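## Wiping down a white worktop

Use this method for sealed, non-porous surfaces only. Bare wood and unsealed stone need a different product.

You will need two cloths, a bowl of warm water, and a mild dish soap. Mix up to 5 ml of soap per liter. More soap leaves a film that shows as gray streaks in low light.

1. Clear the surface and brush off crumbs with a dry cloth.
2. Dip the first cloth, wring it hard, and fold it in four.
3. Wipe in straight, overlapping passes from the back edge to the front. Refold to a clean face after every second pass.
4. Leave dried spots under the damp cloth for 60 seconds, then wipe again. Do not scrape. 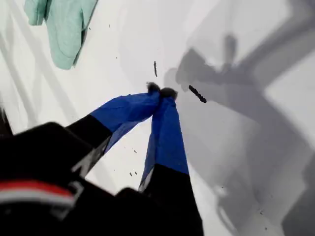
Cloth color matters more on white than on dark finishes. Strong dyes can bleed when the cloth is new, and a faint tint is hard to see until the surface dries. A pale cloth is the safer choice. Mint green, like the one crumpled in the upper left, is light enough for this work and still easy to spot against the white. Wash any new cloth separately 2 times before first use.

5. Rinse with plain water, using the second cloth.
6. Dry at once and check the surface from a low angle.

Hang both cloths open. A cloth left in a heap dries slowly in the folds and starts to smell.

Last revised October 23, 2026, Žydrūnas Uibo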